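Print this page | E-mail this article
Home > Reports > Equipment > Section 5

5. Planning the purchase of the dismantling cell

The budget of the Miltstead workshop had to cover one robot cell for opening old desktop computers and workstations. We asked for offers from two suppliers, Suvlow and Etard. Both offers included the arm, the controller and the safety fence, but they differed in what they counted as an accessory. Etard put the gripper fingers in the basic price. Suvlow listed them as wear parts, to be ordered again each year.

In our first plan we gave most of the money to the arm. This was a mistake, and we corrected it in July after the first trials. A longer reach was of little use to us. The space inside a computer case is narrow, and cables often lie across the parts which must be reached. For such work the shape of the fingers and the view from the wrist matter more than the load the arm can carry.

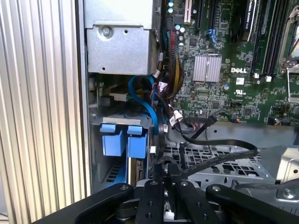
Gunther Kettler, equipment planning

Figure 5. Gripper over the open case of a Dell workstation, wrist camera view. Blue latches at the drive assembly, cables over the board and the perforated tray.

We therefore divided the budget again. The smaller arm was chosen, and the difference was moved to three items: spare fingers, a second wrist camera, and working hours for teaching the cell. The last item is easily forgotten -- it does not appear in any supplier's offer. Every case model needs its own teaching, and latches for release without tools are treated differently from screws.

The control software Yensuk is paid by yearly licence. We calculated it over five years, the same period as for the arm, so that the two offers could be compared. Transport and the floor plate were entered separately, as they are paid only once.

Previous | Contents | Next | Back to top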